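Print this page | E-mail this page

Workshop Tips: Clay Days with a Learning Arm

If you're teaching a robot arm by showing it what to do, sooner or later somebody will suggest clay. Say yes! It's cheap, it's forgiving, and it gives you the kind of messy, slightly-different-every-time examples a learning system does well on. Everett Haverford and I spent most of April recording clay pickups at the Lukthorpe shop, 884 of them by the end, and these are the habits I'd pass along.

Work on a whiteboard. We tried bare tabletop, a cutting mat and an old baking sheet before Hatem Metwally dropped off a whiteboard, and I wouldn't go back. You can lay it flat, draw on it, wipe it, and clay peels off in one piece if you don't mash it down. Tape the back corners so it can't creep during a session.

Pick a strong color. Royal blue on white is lovely to work with, because when you play back an example later you can tell right away where the clay ends and the fingers begin. We started with a pale gray and half our early recordings were a squinting contest.

Make a shape with a waist. A plain ball rolls and a plain slab is hard to get under. Something like a dog bone, fat at the ends and thinner in the middle, gives the fingers a natural place to go, and you can still ask for harder grips at one end when you feel ready.

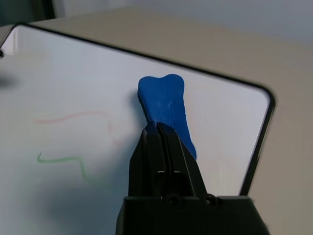 Squeeze gently and let go slowly. Clay remembers everything! If you close hard every time, by the tenth try you're recording pickups of a flattened thing with dents exactly where the fingers want to be, and the arm learns the dents. I pat ours back into shape every 8 examples. Everett does it every 4, and his clay does look nicer, I admit.

Watch the lamp. Gloss throws back light, and a glare spot that sits in one place all afternoon becomes part of the lesson whether you want it or not. Move the lamp a little between batches -- a hand's width is plenty -- and let the shadows fall differently too.

Leave some old marker on the board. I used to scrub it spotless. Now I leave a faded squiggle or two, red or green, whatever was there, and wipe or redraw them between batches. The arm ought to find the clay on a board that has been used by people. Just don't draw an outline around the clay, or you'll be recording yourself following an outline.

Record the approach as well as the grab. When I was new I'd hit the button with the fingers practically touching. Start farther back, come in open, pause for a breath with a finger on each side, then close. Those few extra seconds are the best part of the example, and they're where small corrections live. If you're a bit off to one side, fix it on camera and keep going. A rescued pickup is worth saving!

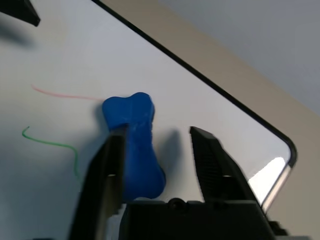

Keeping Your Examples Tidy

Name the batch before you start. We write the clay color, the shape and the initials of whoever is driving. Ours are named after the shelf bins (Baptiste, Zemska and so on), silly but easy to say across a room.

Stop at 42. That's our limit for one sitting. Past that my hands get lazy and every pickup looks like the last one. Have some tea, swap drivers, come back.

Keep a "maybe" folder. Toss the real duds, like the time I bumped the table, but park the odd ones and look again on Wednesday with fresh eyes. Plenty of ours turned out fine.

Wipe the finger pads. Clay gets into any ridges and then everything sticks. A dry toothbrush does it. Wrap the clay in plastic overnight, and if it has gone stiff, knead it for a minute before the first recording of the day.

Print this page | E-mail this page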